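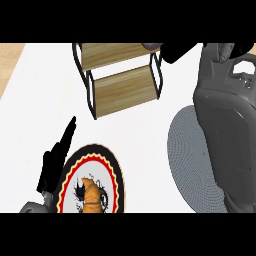 # Keeping a Kitchen Windowsill Herb Garden Going All Year

I've grown basil, chives, parsley and thyme indoors for years now, and I still get a silly little thrill every time I snip something straight into the pan! Most herbs are easygoing once you've got the light and water sorted out, so let's start there.

## Find your light

South-facing windows are the dream. East works nicely for parsley, chives and mint, but basil will sulk and stretch if it gets less than six hours of sun. If your window is on the dark side, hang a small grow light a foot above the leaves and run it 12 to 14 hours a day on a timer.

Raise the plants up to glass height if your sill is too narrow. A little stepped stand is great for this – tall thyme behind, low parsley in front, and everybody gets some sun.

## Pots and soil

Use pots with drainage holes, at least 6 inches across for basil and parsley. Chives and thyme can manage in 4 inches. Clay dries out faster than plastic, and I love it for thyme and rosemary for exactly that reason.

My mix:

- 2 parts potting soil
- 1 part perlite
- a handful of coarse sand per pot (thyme and rosemary only)

Skip garden soil. It packs down hard indoors and you'll bring in gnats.

## Splitting a grocery store basil

This is my favorite trick. A supermarket basil is really a crowd of seedlings jammed into one pot, all fighting for the same bit of dirt.

1. Water the plant well and let it sit for an hour.
2. Slide it out and gently pull the root ball into four clumps. Some roots will tear, and that's fine.
3. Plant each clump in its own pot at the same depth it was growing before.
4. Pinch off the top pair of leaves on every stem.
5. Keep the pots out of direct sun for three days, then move them to the window.

They'll look awful on day two. Hang in there! By the end of the second week you should see fresh growth at every pinch point.

## Watering

Stick a finger in the soil up to the first knuckle. Dry? Water until it runs out the bottom, wait ten minutes, and empty the saucer. Thyme and rosemary like to dry out further down, so give those a few extra days.

Hubert Wallner, who got me into growing thyme in the first place, waters everything from below by setting the pots in a tray for 20 minutes. I've switched over for my basil and the gnats are much less of a bother.

## Cutting

Always cut basil just above a pair of leaves, and never take more than a third of the plant at once. Chives get the opposite treatment – grab a bunch and shear it 2 inches above the soil. Parsley comes from the outside, whole stalks at a time, right down at the base.

## Feeding

Half-strength liquid fertilizer every three weeks from spring through August, then once a month over winter. Too much and the leaves get big and bland.

If you have cilantro seed lying around, sow a pinch every couple of weeks. It bolts fast indoors no matter what you do, so I just keep the next pot coming.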